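Can a Machine Do My Chores Yet? Your Questions

I run a small site about home and workshop robots, and the same questions land in my inbox every month. I've put my answers in one place so I can stop retyping them!

So can I buy a robot that does the housework?

You can buy one that vacuums, and a good one. The do-everything helper is still a lab thing. I went to see Canero's kitchen demo in April and it cleared a table nicely, then spent ages deciding what to do about a fork.

What about cooking?

Stirring, yes. Pouring, mostly. Small ovens are where I get the most mail, and I understand why - you've got a door with a handle bar, a wire rack inside, a couple of knobs, and food that's slippery and never the same shape twice. People do this half asleep. For a gripper, each of those is a separate skill, and the knobs alone can eat a week of somebody's time. 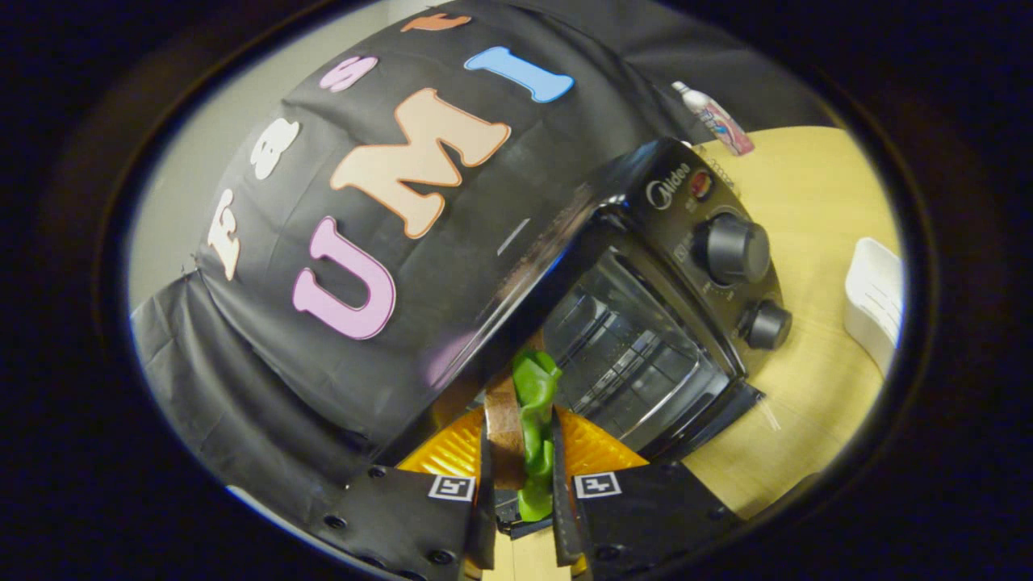 How do they learn this stuff?

Mostly by copying us. A person does the job with a hand-held gripper, over and over, and the robot learns from the recordings. The Zestholm people told me they went through 3000 tries at one oven task before they liked the results. Forty gets you a nice video and not much else.

Are shop floors any further along?

Way further, if the parts show up in the same place every time. Simon (the bin-picking arm, I didn't name it) sorted 3891 brackets on one long shift when I visited. Tip the bin over, though, and you'll want a human nearby.

Should I wait for the Prireck home arm?

I wouldn't hold off on a dishwasher for it. I've tried the early unit and I like it a lot, but it folds a towel about as well as my nephew does, and he's cheaper.

Can I send you a question?

Please do! Use the contact form, and tell me which chore you hate most. Laundry is winning so far.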